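Shared Workroom, Users' Meeting
September 18, 2020
Minutes as typed up by Asuka Kuroda

Present: Noboru Fukuda (chair), Hanneke Mertens, Uthai Nilsuwan, Joaquín Quiroga (left before item 4) and me. I took the notes on my lap, so apologies if I've squashed anyone's best point into half a line.

1. Last meeting's minutes
Accepted, with one fix: it was Hanneke who offered to look into the blinds, and I had Uthai down for it. Sorry, Uthai!

2. Scissors
We spent longer on this than on anything else. Scissors keep wandering off to other tables, and Joaquín said he'd opened a parcel with his door key twice this month. Noboru would like every pair to have a fixed home. Hanneke thinks that's fine as long as the home isn't a drawer (her feelings about the drawers are well known by now). We agreed that each table gets its own pair and that it goes back to that table at the end of the day. Uthai asked if we could tie them on with string and got no support at all.
Action: Uthai to check which tables are short.

3. Organizer boxes
I like the clear plastic ones with the little compartments and the hinged lid, and I said so at some length. You can see what's inside without opening them, and small stuff stops rolling around. Joaquín's worry is that they turn into junk boxes within weeks – one compartment of pins, the rest old batteries and gum. Fair enough. We'll label the compartments and see how it goes until December. Hanneke had prices from Kener and Prellent. The Kener boxes cost a bit more but she prefers the hinges. Noboru okayed up to $300 for boxes and labels together.
Action: Hanneke to order. Me to make the labels.

4. Tables and floor
Please clear your table before you go, even if you're back first thing. Noboru wants the tape on the table corners and the carpet left where it is, including the number 5, so don't peel it up when you're tidying. Uthai asked for the walkways to be kept free of bags.

5. Anything else
Kudo have moved their delivery slot to the morning. The label maker is still missing – if you have it, I need it for item 3! Hanneke brought ginger cookies, all gone by item 2.

Next meeting: Noboru will send a date once he's heard back from Hunano about the room.
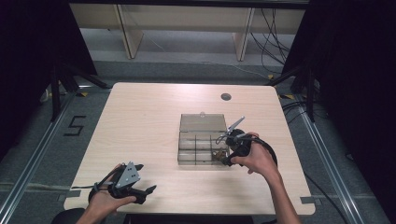

Table at number 5, with scissors and an open organizer box (items 2 and 3)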